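Skandadton Growing Project
Progress report to the Zenari Fund, second half of the grant year
18 December 2021
Prepared by Guilan Cai, site coordinator

Where we are

The short version is that the beds are built, the polytunnel is up for the second time, and we have grown more kale than Skandadton has so far agreed to eat. The longer version follows, in the order your form asks for it.

Beds and soil

You paid for 11 raised beds and there are 11 raised beds. Ten of them are level. The last sits at the bottom corner where the ground falls away towards the ditch, and we have planted it with rhubarb, which doesn't seem to mind. The topsoil delivery came in two loads, the second of which contained a fair amount of somebody's patio. We sieved it over three weekends. The supplier has given us a credit of £40, and we have spent it on a better sieve.

Autumn compost went on in good time. The leaf mould bay is full and the lid no longer shuts.

The polytunnel

My last report described the tunnel as "substantially complete". It was, until the first proper gale. The hoops held and the cover left. We got most of it back from the hedge by the school field, patched what could be patched and bought new sheeting for the north end. That came to £400, taken from the contingency line as agreed by email. The edges are now buried in a trench a spade and a half deep, as the instructions suggested in the first place.

Winter salad is in and growing slowly. We have mizuna, lamb's lettuce and a spinach that has been thinking about it since it was sown.

Crops

Potatoes did well, apart from one row lost to blight. Onions were small but kept their dignity. The squash took over the path, then the second path, and we ended up harvesting it by leaning in from the gate. Carrots were poor: the soil in bed four is still too stony, and most of them had grown legs.

Roughly half of what we lifted went to the food table at the Tian Centre and the rest went home with whoever had dug it. The kale is addressed under "Lessons", below.

People

Saturday sessions have kept going through the wet. The Skisari Road families who joined in summer have mostly stayed, and two of them have taken on a bed each and become competitive about leeks. The children's patch produced radishes, sunflowers and one very large marrow which was given a name and could not then be eaten.

The December clothes swap and seed swap shared a hall, which saved us a hire fee. The seed side ran out of beans early on. The clothes side did not run out of anything.

Lessons

Sow less kale. Read the tunnel instructions. Ask to see topsoil before it is tipped.

Next steps

1. Relay the main path in woodchip before the ground gets any softer, and fit the gate latch that has been in the shed since spring.

2. Sort and bag what was left over from the swap, so that the hall cupboard can go back to holding chairs.

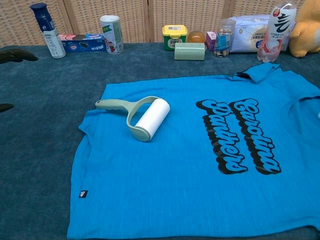
3. Order seed potatoes and onion sets early. We left it late last time and got the varieties that everyone else had turned down.

4. Dig out bed four, take the stones away and try carrots again. If they grow legs a second time the bed goes over to beans.

5. Send you the final accounts with the receipts attached. One of these has been through the wash in a coat pocket, but the total can still be read.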